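Besuch in der Papiermühle Kalniņš

Im August waren wir in Clatisden, einem Ort, der auf den meisten Karten nur klein gedruckt ist. Die Papiermühle Kalniņš öffnet dort einmal im Sommer ihre Türen, und weil ich seit vielen Jahren Briefpapier sammle, wollte ich sie endlich sehen. Der Bus von Dramelham fährt selten, wir kamen deshalb schon kurz vor neun an und mussten noch warten.

Die Führung begann im Lumpenkeller. Dort werden alte Baumwollstoffe sortiert, Knöpfe und Nähte entfernt man von Hand. Danach kommt alles in den Holländer, eine große Wanne mit einer Messerwalze, die den Stoff zu Brei zerkleinert. Es ist sehr laut, und der Boden zittert ein wenig unter den Schuhen. Der Müller erklärte, dass der Brei 11 Stunden laufen muss, bis er für das feine Papier gut ist. Für Packpapier reicht die Hälfte.

Im Schöpfraum durften die Besucher selbst ein Sieb in die Bütte tauchen. Ich hatte mir das leichter vorgestellt. Man muss das Sieb gerade herausheben und dann einmal kurz schütteln, nach vorne und zur Seite, sonst wird der Bogen auf einer Seite dick. Mein erster Bogen hatte ein Loch, der zweite war annehmbar. Eine geübte Schöpferin schafft an einem Tag 500 Bogen — ich war nach vier schon müde in den Schultern.

Oben auf dem Trockenboden hängen die Bogen an Leinen aus Rosshaar. Dort roch es nach Holz und nach Leim. Im Musterbuch liegt das Papier mit dem Namen Brimine, das früher für Urkunden gebraucht wurde, unter der Nummer 3351. Sein Wasserzeichen zeigt eine kleine Distel, man sieht sie nur gegen das Licht.
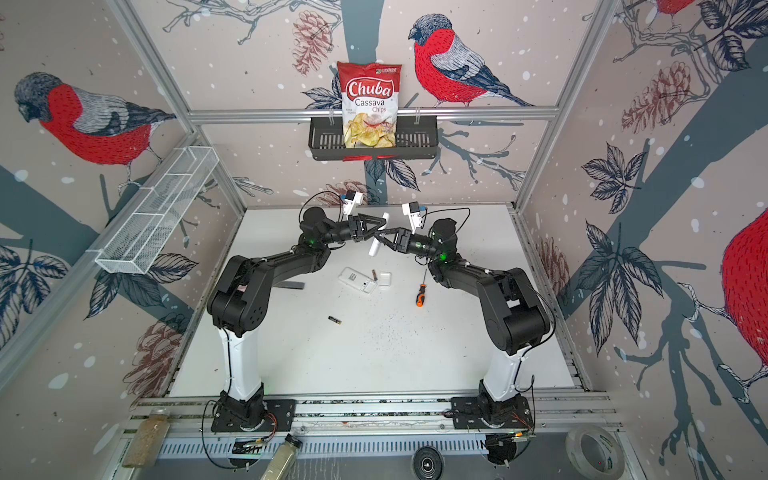
Viktória Veres schrieb mir dazu, die Leimung mit Gelatine sei bei Brimine früher viel stärker gewesen, und man könne auf den alten Bogen mit der Feder schreiben, ohne dass die Tinte verläuft. Auf meinem neuen Bogen verläuft sie leider ein wenig, ich habe es zu Hause mit zwei Tinten versucht.

Im Laden kaufte ich noch einen Block und elf Umschläge mit Büttenrand. Der Kaffee im Hof war dünn, der Pflaumenkuchen dagegen sehr gut. Der letzte Bus zurück nach Dramelham fährt kurz nach fünf von der Brücke ab.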